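Domov Scale Modelers
Minutes of the November Meeting

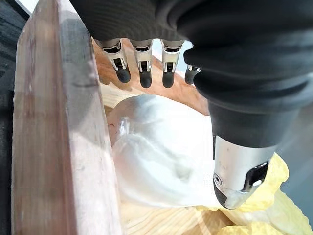 Metal fingers with black rubber tips.

Present: Priit Grīnberga (chair), Rasa Vasiliauskas (minutes), Helju Vītola, Dalia Strazds, and members as signed in.
Apologies: Vaida Pärn.

The chair opened the meeting at 7:05 p.m.

1. Minutes of the previous meeting
Accepted with one correction. Under item 4, "acrylic thinner" should read "lacquer thinner."

2. Matters arising
The replacement filter for the spray booth has been fitted. Airflow at the left end of the booth is still weak. H. Vītola will check the duct joint behind the bench. Until then, lacquers are to be sprayed at the right end only.

3. Accounts
The balance stands at $1,924 after payment of the hall rent. An invoice from Samex for $431 (compressor service, new regulator, moisture trap) was approved for payment. D. Strazds asked that the old regulator be kept for parts. Agreed.

4. Group build: coastal patrol aircraft
Scale is fixed at 1/72. Any manufacturer, any period, wheels or floats. Aftermarket decals and resin parts are allowed. Kits already started may be entered if the fuselage halves have not been joined. A request to admit 1/48 was discussed and put to a vote. Not carried.

Finished models are to be on the table at the spring meeting. Each entry needs a card giving kit, scale, paints used, and any changes from the box.

5. Technical session: seam filling on clear parts
P. Grīnberga reported on his trials with three fillers on injection-molded canopies. Solvent putty fogged the plastic on both test pieces and is not recommended. White glue gave a clean joint but shrank overnight and needed a second coat. Black cyanoacrylate sanded well, though fumes left a haze where the cockpit had been closed up before curing. He now leaves the canopy taped and the tail opening uncovered until the next day.

H. Vītola uses a clear gloss dip before gluing and has had no hazing. R. Vasiliauskas asked if the dip affects masking tape adhesion. H. Vītola has had lifting with the Kairys tape at curved frames, none with vinyl. She will bring samples of both.

6. Weltance show
The club has been offered two tables, side by side, against the wall. Setup is from 8:00 a.m. Risers and the dark blue cloth will be taken from the club cupboard. Models over 18 inches in span must be listed with D. Strazds in advance. V. Pärn had sent word that she can carry five boxes in her car.

7. Library
Two binders of walkaround photographs are overdue. Members are asked to check at home. The Kairys decal sheets have been sorted by scale and are in the top drawer.

8. Other business
The workroom will be open on Thursday evening for airbrush cleaning. Bring your own gloves and needle lubricant.

The meeting closed at 8:50 p.m.

Actions
H. Vītola: duct joint, tape samples
D. Strazds: payment to Samex, list of large models
P. Grīnberga: entry cards for the group build
R. Vasiliauskas: reply to Weltance accepting tables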